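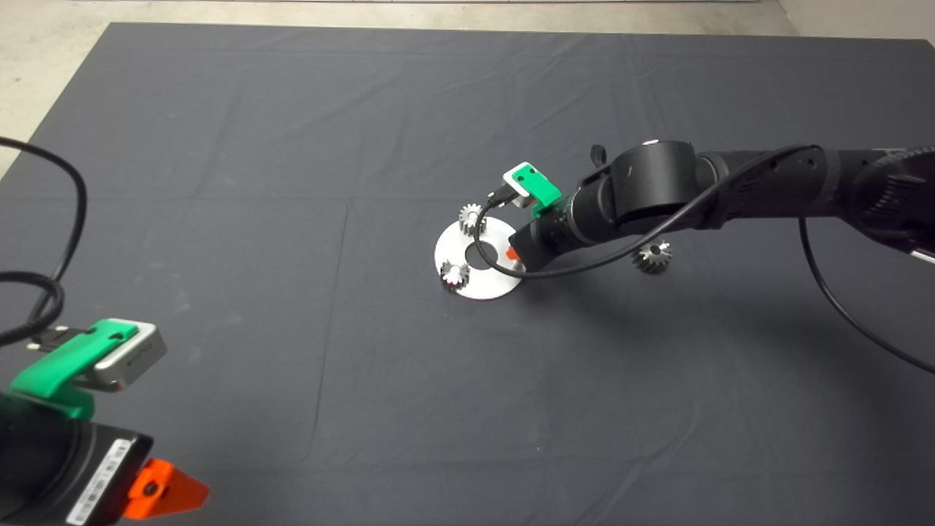

Gripper test with a metal disc and three small gears, on the dark cloth.

Gripper trial at Grustside - questions we receive

Which grippers do you compare?
The Lodero with orange fingers and the Traltitz with flat pads.

How many picks for each one?
160, with the same gears.

Does the sensor cable disturb the arm?
Sometimes. We stopped 24 picks to move a cable.

Can I send my own parts?
Yes, until December - small metal parts only, please.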